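Arkstead Gift Listings: README

What you have downloaded

Product descriptions and customer reviews for 352 novelty household items, the sort of thing that arrives in December from an aunt. Cheese knives with owls on. A doorstop shaped like a disappointed badger. The text came out of the old Arkstead mail-order catalogue when the shop changed its website, and Margareta Toma rescued it before the old pages went dark.

Version of 10 August 2019. The previous version, from March, had every apostrophe replaced by a small black diamond. Please delete it if you still have it.

Files

items.csv has one row per product: code, title, blurb, price in pence, size as printed.
reviews.csv has one row per review: product code, stars, text.
oddities.txt is a list of things we noticed and did not fix.

Sizes

The catalogue gave sizes in inches until someone called Head Office intervened, after which it gave them in centimetres, except for candlesticks. We have left the column as text. If you convert it, check the Salinas range by hand. One Salinas egg cup is listed at 4 feet tall and we have not been able to rule it out.

Reviews

Stars run from 1 to 5. Most are 5. A fair number of the 1s are complaints about the courier, and at least one is a glowing account of a toast rack by a customer who thought 1 meant first place. We kept the stars as given.

Names, addresses and order numbers have been taken out of the review text. Manon Fehr read the lot, twice, and would like it known that she now owns the badger.
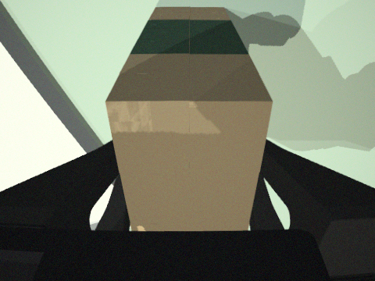

Blurbs were written by at least three people. One of them loved the word "convivial", one never met an exclamation mark he could refuse, and the third seems to have been paid by the hour. There is no author column, but you will be able to tell.

Known problems

Duplicate codes: the Kamero corkscrew and the Kamero nutcracker share one. Join on code and title together.
Seasonal lines: anything marked "last few remaining" was marked that way all year.
Edamgate: a cheese board that appears under five titles at five prices. See oddities.txt, where it has its own section.

Using it

Free for teaching, research and idle reading. Don't use the prices to order anything. Corrections go to Margareta, with the product code in the subject line. She answers most things, but has asked for no more letters about the egg cup.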